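Notes on the Pemeck sequencer, part four: recovery and the tray frame

September 2020

The last post ended with the planner emitting a grasp, an approach vector and a timeout for each component. What was missing was any idea of state. Pemeck would happily plan an insertion for a processor it had never picked up. The past few weeks have gone on fixing that.

Each part now has a small record: last known frame, who owns it (tray, gripper or case), and a confidence value. Skills declare which owner they expect and which they leave behind. The sequencer refuses to start a skill whose precondition fails, and logs the refusal with the record attached. The test task is PC assembly: processor, memory and hard drive go from the fixture tray to the open tower. 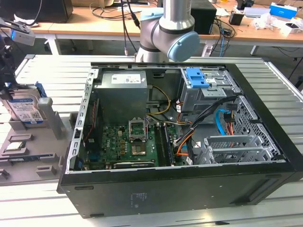
Why not run everything as one behaviour tree?

We tried in March. The tree grew to 157 nodes, and most of them were retries. Ownership records moved the retry logic into one place, and what is left fits on a page.

The tray frame was the next problem. Galli, our calibration tool, fits a transform from a handful of touch points and assumes the tray is level. Tilt the tray and the error shows up first in the narrow slots, where there is least room for it. I have replaced the planar fit with a full six-parameter one and kept the old call signature so nothing downstream breaks. A fit takes around 15 ms. The residual is stored next to the transform, and anything over threshold blocks picking until the tray is touched off again.

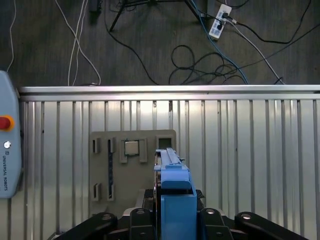

Bratier left a comment on the draft saying that the residual alone is a poor gate, as a fit with few points can look excellent and still be wrong, and that the spread of the points should be checked too. That is fair. The condition number now goes in the log, though it doesn't block anything yet.

Contact handling is still crude. The force loop runs at 200 Hz and the supervisor polls at 100, so a short spike can come and go between polls. I now latch the peak in the loop and clear it on read. The latch also has to be cleared on a mode change, or the first guarded move after a manual correction trips on an old value. That one cost me an afternoon.
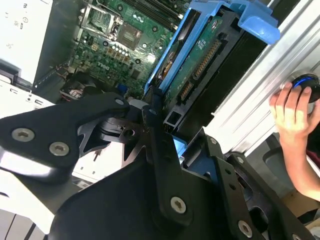
Wrist view: hard drive in its blue caddy, with the motherboard behind.

Drive placement uses the same records as everything else, with one extra rule. Ownership passes from gripper to case only when the fingers have opened and the wrist has retreated without load. Before that rule, a caddy that caught on the way down was marked as placed and the next skill started on top of it.
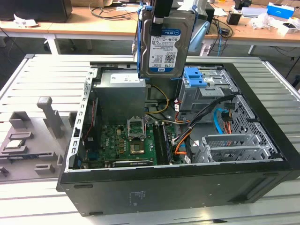

Gripper holding the 1.0TB drive over the open case.

Still to do: move the logs to Pulteck format so they can be replayed against a changed planner, give the confidence value a proper decay, and decide what should happen when two records claim the same slot. At present the later one wins and a warning is printed.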